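Enitska hand gripper kit, loan set from Savex. Pre-use check
September 2023
Checked by: Verna Ridgeway
Site: Osunstead, home setup

Before power on
Case contents against packing slip: OK
Finger pads seated: OK. One pad black, one blue on the first unit. Slip doesnt say if thats a left/right code or a spare fitted. ASK SAVEX
Pivot screws, visual: OK, all four heads there
Grip plate, cracks or sharp edges: none found
Cable strain relief: pass, but stiff

Reach into bin, jaws open
Jaws clear bin wall both sides: OK with care
Toy between pads, no contact with fingers: OK

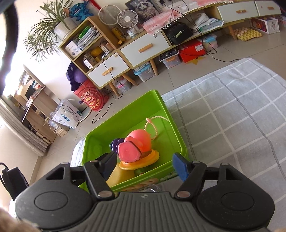

Sikora: don't pass the pads on looks. On our set one worked loose in week 2 and the torque note in the manual was no help. Tug each pad by hand, every session, and write it down.

Fair. Added as a line, see below.

Pad tug test: OK both sides, no movement
Pinch point between arm and housing: COMMENT. Needs a warning label. Easy to get a fingertip in there when you hold it from the side

Close and lift
Trigger travel smooth: OK
Hand clear of linkage while closing: OK
Slow close on light toy items, toy corn cob used 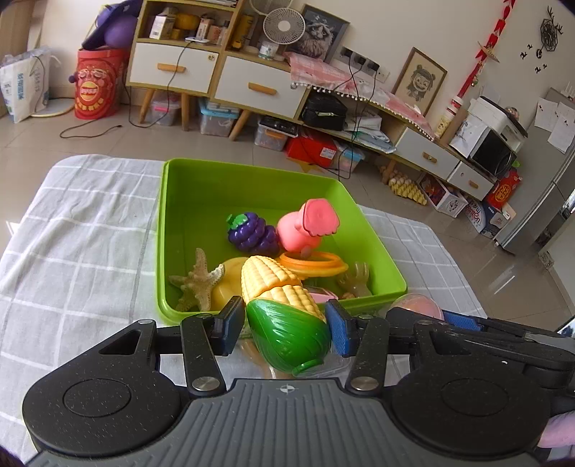
Do this one a few times before signing. Manual says 7 closes, I did 17, no sticking. Force limit not tested, no gauge in the kit. Savex quote 700 for the full package and I would expect a gauge at that price.

Two grippers on one table
Cables routed away from hands: PARTIAL. Want clips
Jaws can't meet by accident: FAIL as supplied, no stop or spacer, depends on the operators
Small parts kept back from pivots: OK, keep checkng
Floor cables: tape down before anyone walks behind

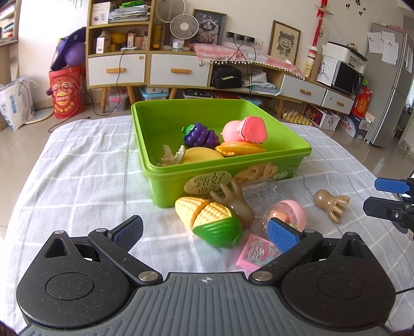

Table check, two grippers, toy corn in two halves.

Open items
1. Pad color question
2. Pinch label
3. Cable clips
4. Force gauge, included or extra?

Result: OK for supervised use. Not signed off for purchase till 1 and 2 are answered. VR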